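Comparing two robot hands with a ring and peg test

Use this test when you have two hands, or two sets of finger settings, and need to know which one places parts better. It takes an afternoon with both arms already mounted and homed.

What you need
A ring stand with upright pegs, a few rings that fit them, and a table both arms can reach. Ours came from Frerichs. Fix the base plate down before you start. A plate that creeps a few millimeters will spoil a whole run.

Step 1. Set the start poses
Park each hand above the table with the fingers open. Save the pose under the arm's name, left or right, and load it before every trial.

Step 2. Teach the grasp
Close the fingertips on the outer edge of the ring and keep the palm well clear of the peg. Start with a grip setting of 58 and go up in small steps until the ring no longer tilts when you lift it. Gloved fingers usually need less than bare ones.

Step 3. Line up and lower
Stop the ring just over the tip of the peg and check it from the camera view and from the side. Lower slowly. If the ring catches, back off and correct the wrist angle — don't push.

Step 4. Run the trials
Do 100 placements per hand, one arm moving at a time. Log each one as placed, dropped or jammed. Henrike Kröger's log template has a column for the grip setting, so fill that in too.

Step 5. Swap sides
Move each hand to the other arm and repeat. In our first round at Hornholm, 138 trials had to be thrown out when we found that one wrist was badly calibrated and the hand had been blamed for it.

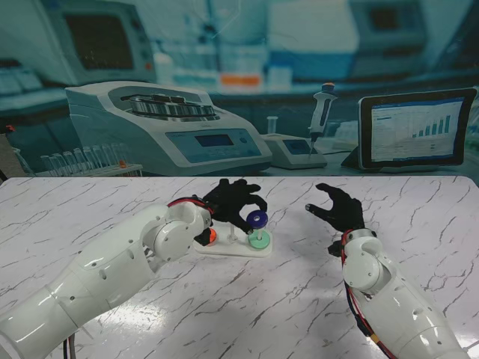 Can I change the grip setting partway through a run?
Finish the run first, then start a new one with the new setting and its own log.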